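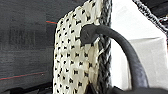

4. Findings: What the Notes Did

4.1 Starting the habit

We asked 50 couples in Flirkdale and Pamport to leave each other one handwritten note a day for 12 weeks. The instructions were as light as we could make them. A note could be any length, could go anywhere in the home, and did not have to be romantic. We were braced for a lot of "love you, have a good day," and we did get plenty of that in the opening week. Then the notes started to change, and reading them in order became the great pleasure of this project.

The first shift was toward detail. Partners stopped writing about love in general and began writing about each other. A man in Pamport who had opened with a plain heart for several days wrote to his wife, "You hummed the whole time you fixed the drawer." A woman married for most of her adult life wrote, "I heard you being patient on the phone with your brother." In interviews, these were the notes people could recite from memory, often word for word, and often while their partner looked on in surprise (several writers had forgotten writing them!).

Most couples kept up the daily pace until a trip or an illness broke it, and after the break they settled into something looser. We had planned to treat a missed day as a lapse. The couples did not see it that way at all, and we came around to their view. One pair skipped most of a week and then wrote each other a full page on the same evening, without having talked about it.

4.2 Notes after an argument

We had not asked anyone to write about conflict, so we were delighted by how much of it turned up. Many couples used the note as a first move after a quarrel, well before either person was ready to talk. These notes were short and rarely contained an apology. "Soup is on the stove" was a typical one. So was "Still mad, still coming to your mother's."

Kimie Mizuno, who carried out the Flirkdale interviews, suggested the name "porch notes" for this group, after a participant who compared them to turning on the porch light for someone who is out late. We have kept the term. A porch note tells the other person that the door is open and leaves the timing to them. Partners who received one said it took the pressure off. They could read it alone, put it down, and come back to it. A text message did not do the same work for most of them, mainly because a text seemed to ask for an answer.

Some porch notes failed, and the failures taught us a great deal. A joke that would have been fine out loud could look cold on paper. One woman told us she read a note from her husband over and over, hunting for a tone that he insisted was never there. Couples who ran into this problem tended to fix it themselves, by keeping jokes for speech and paper for plain statements.

4.3 Receiving

Going in, our attention was on the writers. By the time the interviews were done we were just as interested in the readers. Being noticed every day took some getting used to, and 6 participants said they had found it hard to read praise without arguing with it in their heads. A man in his sixties said that he used to "wave it off like a fly." Over the course of the study he began leaving the notes where they were for a day or so before moving them, and he thought this helped him believe them.

What people did with the notes afterward varied wonderfully. They went into cookbooks, coat pockets, a tackle box, a glove compartment. Some were thrown out with no hard feelings on either side. We found no sign that couples who saved their notes valued them more than couples who did not, and we would caution against reading devotion into storage.

4.4 An older parallel

There is nothing new in any of this, and we enjoyed finding that out. A household manual printed in 1885, which one couple had inherited and kindly brought to their interview, advises newlyweds to "leave a civil line upon the table" when parting in a temper. The advice there is aimed at keeping up appearances, and our couples were after something warmer. Even so, the basic move is the same, and the pair who owned the book had been reading that line aloud to each other for years before they joined us.

Section 5 takes up the question of who wrote first on difficult days, and how that changed between September and the end of the study.

Figure 3. Dark gray surface with two thin red lines, beside a white textile.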